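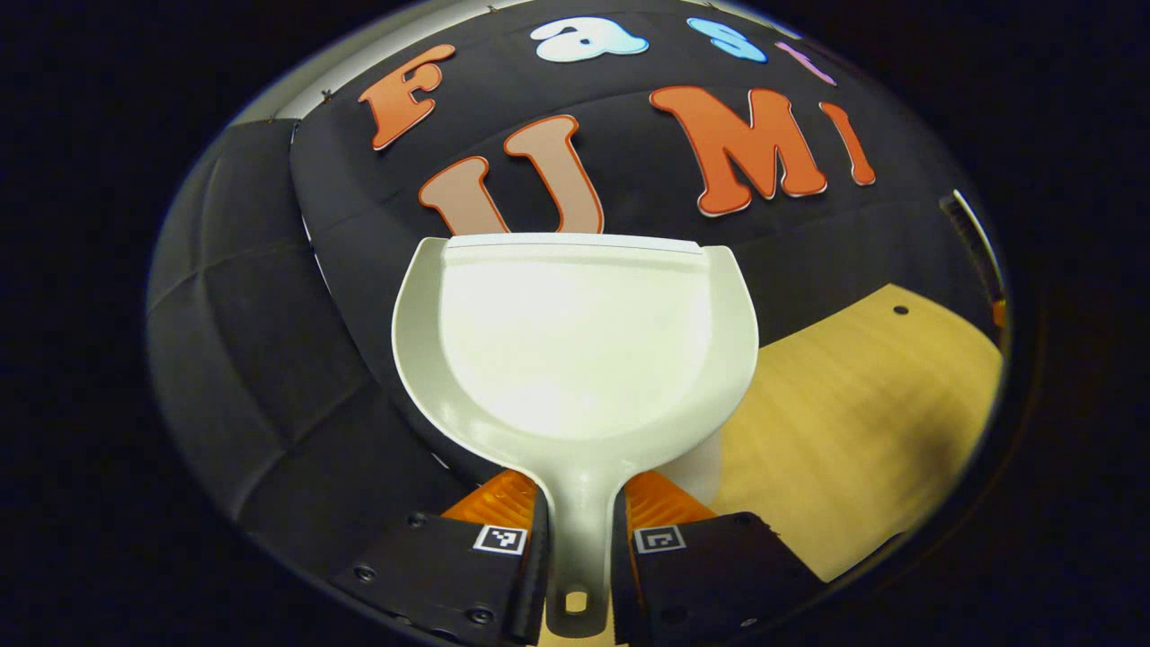 The Wimham bench brush is the tool I reach for more than any other in the workshop, and I say that as somebody who owns far too many brushes. It's a plain hand brush with a beech back and a dense mix of horsehair and stiffer bristle, made for sweeping fine sawdust off a bench without throwing it into the air. Pair it with a white dustpan that has raised sides and a long flat handle, and you can clear a whole bench before the kettle boils. White is a great color for this job, by the way, as a dropped brass screw shows up against it right away. I hang my pan by the hole in the handle, on the same peg as the brush, and the two of them live next to the vise.

About the bristles

Wimham sets the brush in two rows of stiff fiber on the outside with soft horsehair packed in between. The stiff rows break up the caked stuff (dried glue crumbs, plane shavings that have been stepped on) and the horsehair picks up the dust behind them. It's such a simple idea, and it works on bare wood, painted shelves and cast iron saw tables alike. Bristle length is 50 mm, long enough to get down into a T-slot or the corner of a drawer.

New brushes shed a little. Give yours a good combing outdoors with an old hair comb and the shedding mostly stops after the first week.

The handle

Beech, oiled, no varnish. There's a slight swell toward the end so it doesn't slide out of your hand when you flick the dust off, and I love how it darkens with use. Dougal Munro, who turned me on to these in the first place, has one from the old Vumancombe works that has gone the color of strong tea -- and it still has nearly all its bristles!

Which size?

The Wimham comes in 2 sizes. The standard is the one for benches and shop floors. The small one is narrower and a bit softer, and people who do model making or bookbinding tend to go for it. If you mostly clean up after a lathe, get the standard. The small one clogs with long shavings and you'll spend your time picking them out.

Specs, standard size

Back: oiled beech
Bristle: horsehair center, stiff plant fiber outer rows
Bristle length: 50 mm
Width of brush head: 70 mm
Hanging: leather loop

Care

Knock it out against the leg of the bench after use. Once in a while, wash the bristles in lukewarm water with a little dish soap, shake hard, and hang it bristles down. Keep the back out of the water. A wipe of Ikonen wood oil every October keeps the handle from drying out over the winter -- any food-safe oil will do if that's what you have in the cupboard.

Please don't use it for wet glue or metal filings. For filings, the Solex wire bench brush is a much better bet.

Ships with the leather loop already fitted. Dustpan sold separately.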